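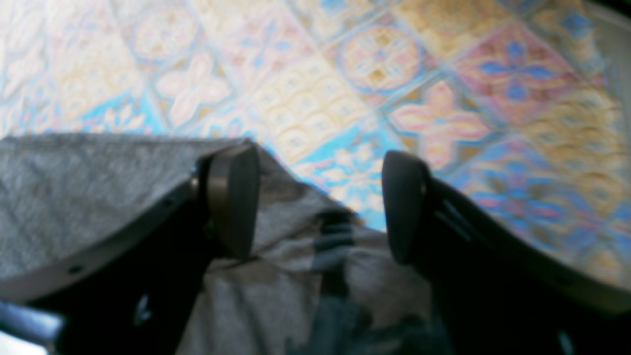

Fatos Krasniqi: My gym shirts smell fine out of the drawer, then ten minutes into a run they stink again. I've tried more detergent, hotter water, and a scented booster from Binitz that cost a fortune. Help! Do I have to throw them all out?

426 views

Ilir Dimitrov
Cut the detergent way down. I used to fill the cap to the top (guilty!) and all that extra soap was staying in the fabric and holding on to the sweat. Now I use two tablespoons and turn everything inside out. For the really bad ones, I soak them overnight in cool water with a cup of white vinegar, then wash as usual and hang them up to dry.

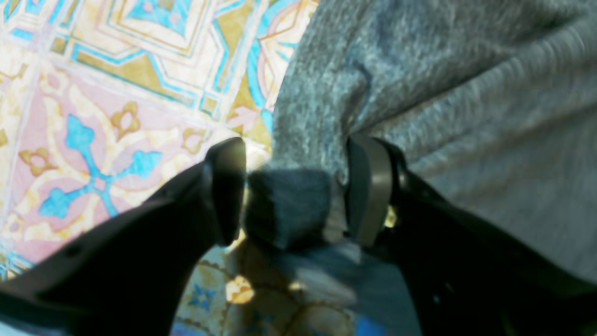

Skip the fabric softener too, it coats stretchy stuff and you're back where you started. My oldest Julusport shirt went through this in June and I still wear it for long runs. Oh, and never mix the vinegar with bleach, please!

35 people found this helpful

yordanov_fan
just buy wool lol

Nurerham Mom
Agree on the softener. I'd add don't leave them balled up in the gym bag till bedtime, my son does that and no soak on earth can save his socks. Enzyme detergent helped us more than vinegar did.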